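The Brarolance book fair took over the old Condori freight hall again this March. We went in through the side door at 9:30, paid the two dollars and picked up a floor plan.

The fair lists 1,562 titles this year from 40 publishers. Asanico, the distributor that runs it, has moved the children's section to the north end, away from the loading doors. It was warmer there than last year, and the aisles are wide enough for strollers now. Foreign-language books are on the same side, mostly Chinese, Spanish and Korean.

The best part of the morning was the bindery demonstration by Jernus, a small shop from the next county. They sewed a 360-page hymnal by hand and explained how they match old thread. The talk ran long and the questions ran longer.

Lunch was soup and rolls at the counter by the stairs, cash only. Parking on the river side filled up before noon, so use the gravel lot behind the hall.
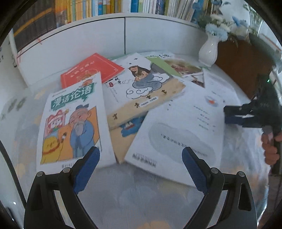 The gravel lot is free until six, and the walk back takes you past the old scale house.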